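Posted in May by Agnes Baxter, Liststead

Ticket 107: blue tape on the sorting table, edges coming up
Status: open, waiting on Studen

9:10 a.m. Opened by me. Blue tape on the gray table is lifting at the edges. It's the tape that marks off the zones for the produce and the plate. Unai Casado says it has been this way "for a while" and that it's normal wear. I don't buy normal wear on tape we put down this month.

9:25 a.m. Checked the invoice before I touched anything. The roll came from Studen and was sold to us as good for 1000 hours on a painted or sealed surface. I would like to know who counted. We haven't had the lamps on in that room for 80.

9:40 a.m. First reply from Studen support, signed Sevim Kozan. She asks whether we cleaned the table before taping. Yes. She asks what with. Dish soap and water, then a dry rag. She says soap leaves a film and that is "very likely the root cause." Maybe. It's also the first line of their help page, word for word, so I doubt she had read past the subject line of my ticket.

10:05 a.m. Went over the crossings, where one strip goes on top of the other. If the whole table had a soap film I'd expect the tape to be coming up all over. Long stretches of it look fine to me.

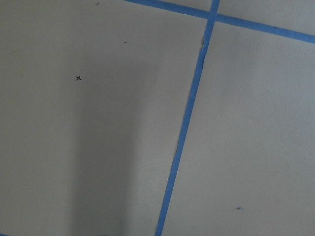 The trouble I care about is by the crossing, where the left edge has a ragged little notch in it and stands up a bit. I ran a fingernail along the rest of that strip and it held. There's a white speck lower down, right on the edge, and I can't say if it's dirt or the backing. Sent all this to Studen with the question: does soap film pick one spot?

10:30 a.m. Sevim answers that film "can be uneven." Of course it can. She wants me to wipe down with rubbing alcohol, wait, and lay new tape. Fine, I'll do one strip and leave the others alone. If I redo the whole table and it holds, we will have learned nothing except that new tape sticks for a day.

11:15 a.m. Did a test strip at the far end, away from the one with the notch. Alcohol, ten minutes to dry, new tape pressed down with the back of a spoon. Left the rest of the layout as it was. Unai asked if he could at least straighten the long one while I was at it — no. It leans, it has always leaned, and the lean isn't what this ticket is for.

11:50 a.m. Aurelio Barrios called from the Salcedo storeroom. He has the same roll on his shelves and says it stays down. Then he mentioned that his shelves are white melamine and nothing gets slid across them. Not much of a comparison. He also thinks the cold is to blame. The thermostat in our room said 71 when I looked, so I've crossed that out.

12:40 p.m. My own theory, for what it's worth: things get pushed over the edges. The eggplant gets rolled from one square to the next, and people slide the plate instead of lifting it. A rim going over the same bit of tape all morning would do more than any soap. I can't prove it. I asked for lifting only this afternoon, no sliding, and got two nods and one shrug.

1:30 p.m. Table is set out again. I want the items kept off the crossings, in the open part of a square, until this is closed.
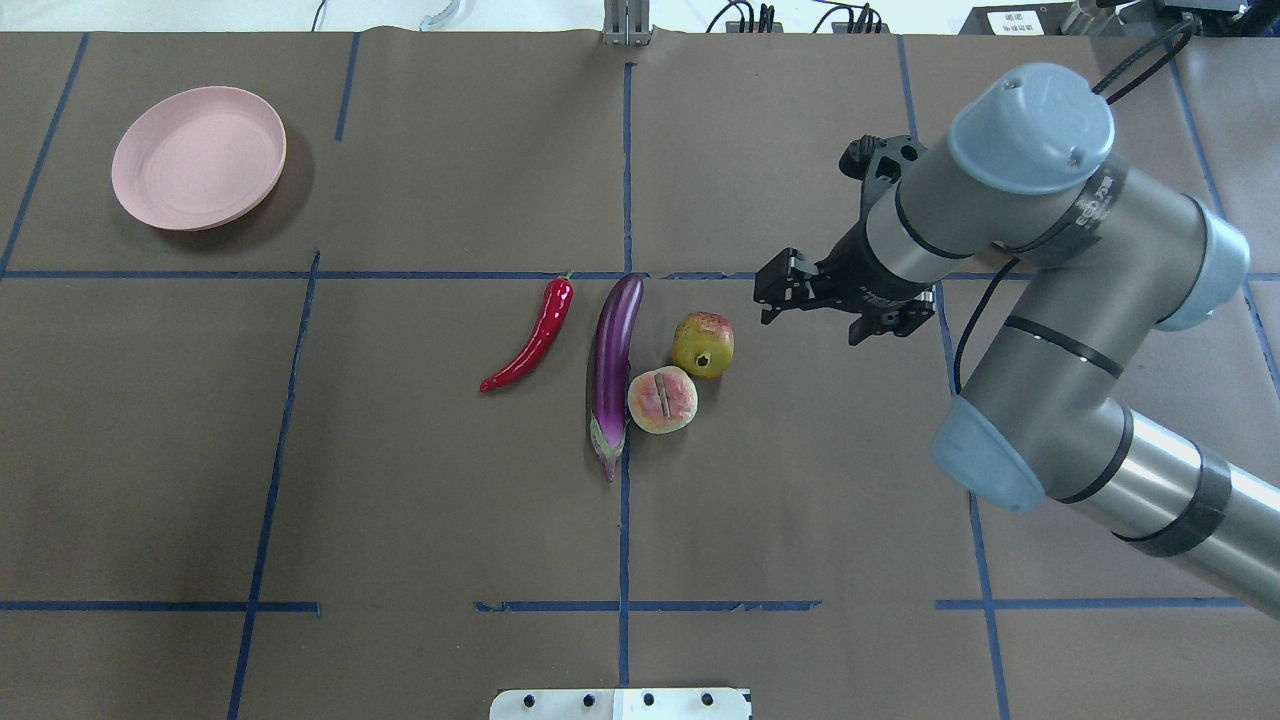 Work table, ticket 107: pink plate upper left, chili, eggplant and the two round fruits grouped near the center.

1:45 p.m. Sevim suggests their other product, Misolus edge sealer, brushed along both sides of every strip. I asked if it comes off again. She says it "releases cleanly from most surfaces." I asked if ours is one of the most. No answer yet. I'm not putting sealer on that table on the strength of the word most, and I notice that the fix for the tape is a second thing to buy from the people who sold us the tape.

2:20 p.m. The small pale specks and scuffs on the surface came up. Aurelio Vidal (not Barrios, please stop copying the wrong one) thinks grit under the tape is holding it off. He wants to sand the top. I said wipe a section with a damp cloth first and see if the specks move. He hasn't done it yet. Until he has, the grit idea stays on the list with a question mark next to it.

3:05 p.m. Test strip still flat. That's under four hours, so it means very little. Studen asked if they could mark the ticket solved "pending feedback." I said no and set it back to open.

4:00 p.m. To do:
— leave the test strip alone until the end of the week
— trim the notch square, don't pull on it
— lift the plate when moving it
— Vidal: damp cloth, one section, tell me which
— Studen: a straight answer on the sealer, or a refund on the roll

4:10 p.m. Unai has found half a roll of the old tape in the drawer, the kind we used before. Putting one strip of it next to the test strip tomorrow morning, same alcohol, same spoon.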